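October, the second week with the kit

It is already dark outside and I am writing this at the kitchen counter because the big table in the back room belongs to the test now. I promised myself to write something every evening of the trial, also when I am tired, so I will try to be complete.

The kit is from Flollon and it is called Tiltis. It is an arm, a controller the size of a lunch box, and a license for the software, which they sell under a different name, Nellow. Why one product needs two names I don't know. I have it on loan for the review and I must say by the end of the month if our dish room should buy it or not. The price they gave me is 3,000 for the arm and the controller together. The software is paid by the year and I still wait for the exact number. I asked two times by mail. I have the feeling that the answer will not please me.

This morning I did the calibration again from the beginning. The manual says it must be done after every move of the base, and yesterday I had moved the base a very small distance to reach a socket. I thought such a small distance would be forgiven. It was not. All the pick points were shifted to one side and I spent the time before lunch teaching them again. The teaching itself is pleasant, I must give them that. You hold the wrist, you press the ring, you lead it by hand to the place and it remembers. My hand was stiff afterward, but I did not need to write any code.

After lunch I tried the pick-from-rack routine with bowls, because bowls are what the Flollon people show in their demonstration. Bowls went well. Then cups, also well, if the handles all look in the same direction. I made a note that in our dish room the handles never look in the same direction. I should ask if Rana, the other supplier on my list, has something for handles. Their arm is slower, but their sales letter was written with more care, and I am weak for that.

At four o'clock I started with the plates. For me this is the real question of the whole trial. Bowls and cups we can do by hand with no pain, but the plates make the shoulders of everybody tired by evening. I set the rack at the left end of the table, put the plates in, and left the rest of the surface free for placing. I had wiped the table in the morning, but I see now I did not wipe it well.

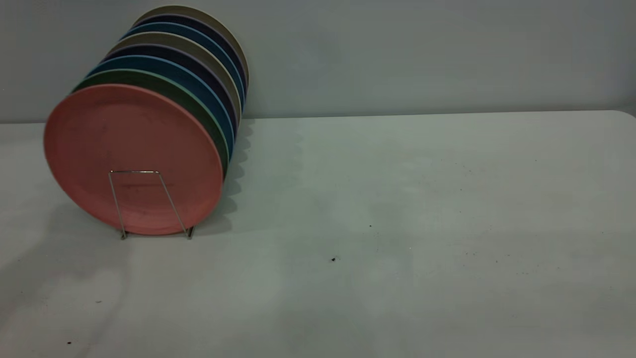

574 words · 3 min read

(The line above came with the diary program, it puts one when I add a picture and counts whatever it wants. I did not find the setting to turn it off.)

I chose plates of different colors on purpose. In Nellow you can tell the system to pick by color or by position, and I wanted to know if it would mix up the two blues with the navy ones. Pink is in front, green behind it, and at the very back the beige one, which stands the highest. I saved the order as a list with the name "plates leaning", and I set the speed to 2, the second slowest. With speed I am a coward and I don't want to pay for crockery out of the trial budget.

What worries me is the lean. The plates stand tilted and so close together that behind the front one there is only a thin piece of rim to hold. The manual speaks of "vertical storage" and has a drawing where every plate has a generous gap to its neighbor. I have never seen such a rack in a working kitchen. I wrote to the support and asked what is the smallest gap they accept. The reply was polite and sent me to the same drawing.

I have not run the full sequence yet. It was almost six when the list was ready, and the rule I made for myself is no first runs in the evening, when I am hungry and press buttons too quickly.

For tomorrow: wipe the table again, this time with the damp cloth. Check the grip force before the first plate. Run the order from the front, one plate and then stop. If the green one comes out clean, continue to the blue. Write again about the yearly price, and this time ask for a number and not for a meeting.

Soup is on the stove. I go.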